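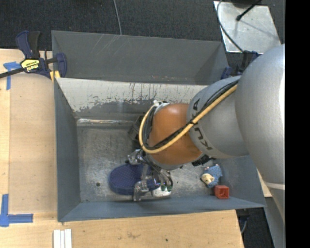 Graue Metallkiste mit dem dunkelblauen Teil, rechts am Boden die kleine Figur

Graue Metallkiste als Krimskramskiste - was legt ihr unten rein?

Hülya Eren
Hallo zusammen, ich lese hier schon ewig mit und brauche jetzt selber mal Rat. Es geht um so eine graue Metallkiste wie oben. Ich habe drei Stück davon günstig bekommen und wollte darin alles sammeln, was bei uns sonst überall rumfliegt: Spielfiguren, einzelne Einlegesohlen, Kleinteile, für die es keinen richtigen Platz gibt. Das dunkelblaue ovale Ding mit der fein strukturierten oder gepunkteten Oberfläche ist so ein typischer Kandidat, das sieht für mich nach Sohle aus, und rechts liegt noch ein kleines Spielfigürchen.

Jetzt mein Problem: Auf dem nackten Blech scheppert alles, und kleine Sachen verschwinden bei mir optisch komplett, wenn sie am Rand im Schatten liegen. Flache Sachen kriege ich auch schlecht zu fassen, die liegen plan auf und ich kratze mit den Fingernägeln dran rum (furchtbares Geräusch!). Legt ihr da was rein? Filz, Moosgummi, alte Handtücher? Und sortiert ihr innerhalb der Kiste noch mal oder schmeißt ihr einfach alles zusammen? Die Kisten stehen bei mir im Flur im untersten Regalfach, da ist es leider ziemlich duster.

Danke schon mal!

Taner Oral
Filz rein, fertig. Hab ich seit 2004 so in der Werkstatt.

Duygu Güneş
Hallo Hülya, bei Filz wäre ich vorsichtig, zumindest wenn auch Sohlen und Schuhkram reinkommen. Ich hatte das genau so und nach einem Winter war der Filz voller Sand und Krümel, die du nie wieder rauskriegst. Ausschütteln bringt wenig, und waschen wollte ich ihn nicht, weil er mir dabei schon mal eingelaufen ist.

Ich nehme inzwischen Antirutschmatte von der Rolle, die für Schubladen. Meine ist von Gimo, aber das tut bestimmt auch jede andere. Hell muss sie sein! Ich hatte zuerst Anthrazit, weil es schicker aussah, und dann suchst du auf dunklem Grund dunkelblaue Sachen, viel Spaß. Mit Weiß oder Creme sieht man sogar die ganz kleinen Teile auch hinten in der Ecke. Einfach mit der Haushaltsschere zuschneiden, lieber einen Tick zu klein, sonst wellt sie sich am Rand hoch. Und wenn sie dreckig ist, unter die Dusche damit.

Wegen der flachen Sachen: Stell sie hochkant! Ich hab mir an die eine Schmalseite einen alten Briefständer gestellt, da stehen Sohlen, Untersetzer und so weiter drin wie Schallplatten. Seitdem kratze ich nirgends mehr rum. Für die Figürchen reicht eine offene Dose ohne Deckel, mit Deckel räumt bei uns keiner was rein, die Kinder schon gar nicht.

Ach ja, und für den dunklen Flur: Ich hab so ein Klebelicht mit Batterie unter den Regalboden gepappt. Hält bei mir seit Januar, ist aber schon zweimal runtergefallen, also vorher gut entfetten.

Hatice Aksoy
Ich würde ehrlich gesagt erst mal aussortieren, bevor du da Matten kaufst. Einzelne Sohlen hebe ich gar nicht mehr auf. Entweder die zweite taucht bis zum nächsten großen Aufräumen auf oder das Ding kommt weg. Bei Figuren bin ich weicher, die dürfen bleiben ;-)

Ansonsten wie Duygu, nur dass ich statt der Matte ein Stück alten Teppichrest drin habe. Dämpft super, sieht aber nicht so toll aus.

Hülya Eren
Danke euch! Die helle Matte probiere ich aus, und einen Briefständer habe ich sogar noch im Keller. Das Aussortieren verschiebe ich auf die Ferien...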